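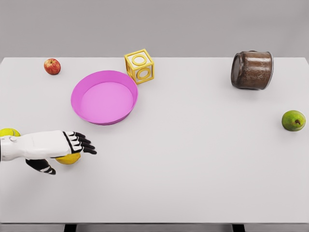 Yurii Horobets wrote under my last post that I was wrong about the water heater, and that setting it to come on only at night would save less than I thought because the tank loses heat all day while it sits there. He had done the same with his own tank and gave it up after one winter. He also asked why I was bothering with the timer when I hadn't looked at what else in the house was running all the time.

It was a fair question and I didn't have an answer, so I spent most of April finding out.

I should go back a bit. The power bill for the first stretch of the year showed 1,847 kilowatt hours. For the same stretch the year before it was 1,620. Nothing had changed that I could think of. Same two people, same stove, same heater. The winter was milder if anything. I called the power company and the woman on the phone said the readings were real readings and not estimates, and that I could pay to have the meter tested. I said I would think about it.

What I did first was the simple test. You shut off everything you know about, then go look at the meter. I did this at eleven at night with the lights off and the TV unplugged. The meter was showing 515 watts. That is a lot for a house where everyone is going to bed.

Then I went to the panel and switched the breakers off one at a time, going back to the meter after each one. The panel is in the basement and the meter is outside by the driveway, so this takes a while. My wife offered to stand at the meter and call out the numbers, which we should have done from the beginning. The labels on the panel are from the people before us and about half of them are wrong. "Den" is the upstairs bathroom and part of the hall. "Spare" is not spare.

The kitchen circuit dropped it some, which was the refrigerator running. The big drop came with the breaker marked "Spare." That turned out to feed the crawl space, where there is a dehumidifier, a Brellum, that came with the house. I knew it was there. I had it set to run when the humidity went over a certain point, and I had assumed it was doing that.

It was running without a stop. The humidity knob was where I left it but turning it did nothing. I could set it all the way to dry or all the way to wet and the compressor kept going. The bucket wasn't filling much either, so it had been working hard at air that was already dry.

I took the cover off and cleaned the coil, which had a gray mat of lint on it. That didn't fix the knob. A new humidity control cost more than I wanted to put into a machine that old, so I bought a plain plug-in one and ran the dehumidifier through that. It sits on a nail on the joist. It has kept the crawl space where I want it, and the machine is off most of the day now.

The chest freezer is next. It's a Komine and it is older than my marriage. I put a plug meter on it and will leave it there for a full month before I decide anything, because a day or two doesn't tell you much. The door seal feels soft on one side.

As for the water heater, I left the timer in but changed it to 2 hours off in the evening, when the rates are highest, and on the rest of the time. Yurii may still be right that it makes no difference. I put the old insulating jacket back on the tank too. It had slid down and was bunched around the bottom.

I have relabeled the panel. Two breakers still don't seem to do anything at all.

Filed under: House, Bills & Utilities
4 comments | 2 shares
Older post | Home | Archive | About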